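Aoki Residency and Public Commission Program
Interim Progress Report to the Allness Fund
Submitted by the Plistard Center for Textile Arts, Prandstead

1. Purpose of this report

The Allness Fund awarded the Plistard Center a two-stage grant to support the Aoki Residency, the making of a large woven commission for the entrance hall of the Prandstead public library, and a program of public classes connected with both. This report covers the first stage of the work. It describes what has been completed, what has changed since the application was approved, and what the Center asks the Fund to consider before the second payment is released.

2. Summary of progress

The residency studio opened in April, as scheduled. Five artists were selected from 122 applications. Three have finished their terms, one is in residence now, and the fifth will arrive once the large floor loom has been returned to regular use. All five contracts have been signed, and the artist fees for completed terms have been paid in full.

The library commission is behind the original plan. Design approval took longer than expected, as the library asked for the piece to be divided into separate hanging panels so that each could be taken down for cleaning. The revised design has 11 panels in place of a single cloth. Four are off the loom and a fifth is in progress. The Center believes the divided design is the better one for the building, where the wall is interrupted by two air vents and a fire door that did not appear on the drawings supplied with the application.

3. Materials and dyeing

The application proposed that all wool for the commission be dyed on site with plant dyes. Sample skeins were prepared in madder, weld and indigo and hung in the library hall for eight weeks to test for fading. Madder and indigo held well. Weld lost a visible amount of color on the side nearest the windows, and the yellow areas of the design will now be woven with commercially dyed wool matched to the original samples. This change was agreed with the artist and with the library in writing. It reduces the cost of dyestuffs slightly and increases the cost of yarn by a similar amount.

Dye records have been kept for every batch, including water source, mordant, temperature and time in the bath. The records will be given to the library with the finished work so that repairs can be matched in later years.

4. Public classes

Attendance at public classes reached 300 during the reporting period, against a target of 240 for the full first year. The introductory tapestry course filled each time it was offered. The evening session on mending and darning, added at the request of library users, has a waiting list. The spinning course drew fewer people than planned and was reduced from six sessions to four.

Class fees were kept at the level stated in the application. Reduced-price places were offered on every course, and most were taken up. The Center would like to extend the reduced price to materials as well as tuition in the second stage, and the attached budget shows how this could be done within the existing total.
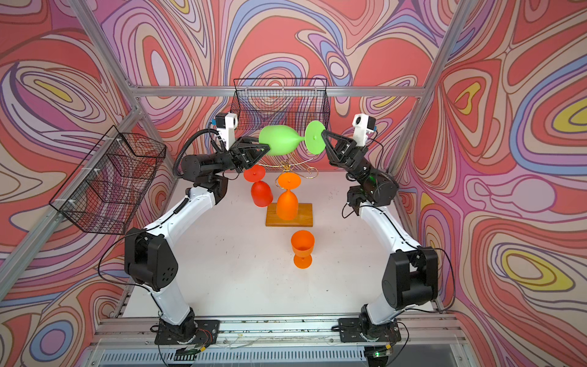
Will the change to separate panels require additional money from the Allness Fund?

The Center does not expect to request additional money. The panels need more hanging hardware than a single cloth, but they can be woven on the two smaller looms already owned by the Center, and the rental of a wide loom has been removed from the budget.

5. Changes to the schedule

The library has agreed to a revised installation period in the spring. All panels are to be woven and washed before any are hung, so that shrinkage can be measured and the lower edges brought into line. The artist has asked for two weeks between washing and final finishing, and the schedule allows for this.

The closing exhibition of residency work will follow the installation. It was first planned for the same month, and the Center has moved it back by six weeks to avoid placing both demands on the same technical staff. The exhibition space has been reserved for the new dates and no deposit was lost.

6. Finances

Spending for the first stage was below budget. The main differences are as follows.

Artist fees: on budget for completed terms.
Yarn and dyestuffs: slightly over budget, owing to the purchase of a full warp order in one delivery.
Equipment rental: under budget, following the removal of the wide loom.
Class instruction: over budget, reflecting the added mending sessions and offset by fee income.
Travel: under budget, with two artists living within commuting distance.

The unspent amount is held in the restricted account named in the grant agreement. The Center requests permission to carry it forward to the second stage, for use on hanging hardware and on a condition survey one year after installation.

7. Matters requiring attention

Humidity in the residency studio remains higher than is suitable for storing finished cloth. Completed panels are being kept in the main building, rolled on acid-free tubes. A quotation for improved ventilation has been requested and will be forwarded when received. The cost is not charged to this grant.

The library has also asked whether the panels may be touched by visitors. The artist would permit this for the lowest panel only. The Center will prepare a short written agreement on handling, cleaning and light levels, to be signed by both parties before installation begins.

8. Next steps

The remaining panels will be woven in the order shown in the revised design file. The fifth resident artist will be given a confirmed arrival date when the loom schedule has been settled. A second report, with final accounts for the commission and attendance figures for all courses, will be sent to the Allness Fund after the close of the exhibition.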